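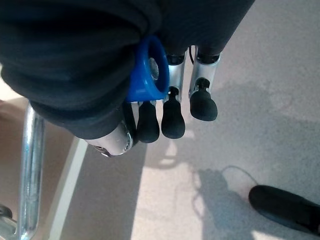
Robot hand over the carpet, fingers down.

Thread: Are hands good enough for chores yet?

gantry_oak
Posted 7th May
The hand above has rubber fingertips, metal segments and a fabric cover over the back. My question is whether that layout can do housework at a useful rate. At Setstead we tried a three-finger unit on sorting small parts and got 34 good picks before the first jam. A person does 1000 in a shift and sweeps up afterward.

torque_and_tea
Fingertips are the easy part. Look at the thin cable between the fingers. Anything routed outside the cover will catch on a drawer pull or a chair leg sooner or later. I would not let it near a sock basket.

gantry_oak
Cables can be rerouted in an afternoon. Grip on soft goods can't be fixed that fast.

pell47
Disagree with both of you. The Cassim test kitchen ran a gripper with two plain pads for 7 weeks, cables outside, and the failures were nearly all perception. It closed on the wrong edge of the dish towel. The hardware was fine.

torque_and_tea
A test kitchen has no rugs and no kids. Try it in a real hallway.

lundside_shop
Shop floor view: cranks, valves and levers are a better first target than laundry. The handle is rigid, the path is fixed and the force is easy to log. Both arms are up in this one, with the right hand just under a blue crank handle. Reaching it is the small part. Holding it through a full turn while the wrist rolls is where ours let go.
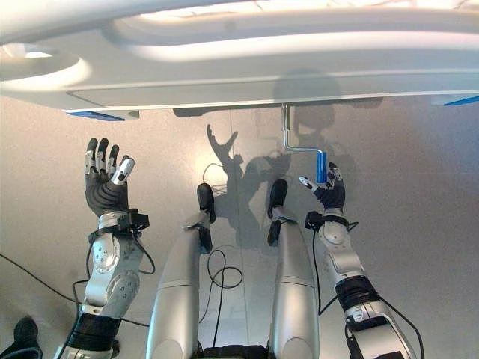 Re: cranks as a first target

pell47
Does the handle spin freely on the rod? If it does, the wrist roll problem mostly goes away.

lundside_shop
Ours at Lundside did not. We fitted a loose sleeve in October and dropped from 2 regrips per turn to none. It still needed a person to reset it after a missed grab.

gantry_oak
Then it is not doing the chore yet. It is doing the middle of the chore.

pell47
By that rule a dishwasher doesn't wash dishes – somebody has to load it.

torque_and_tea
A dishwasher costs less and doesn't trail cables across the floor. Has anyone run the Neltier wrist on a crank? I need torque figures, peak and continuous.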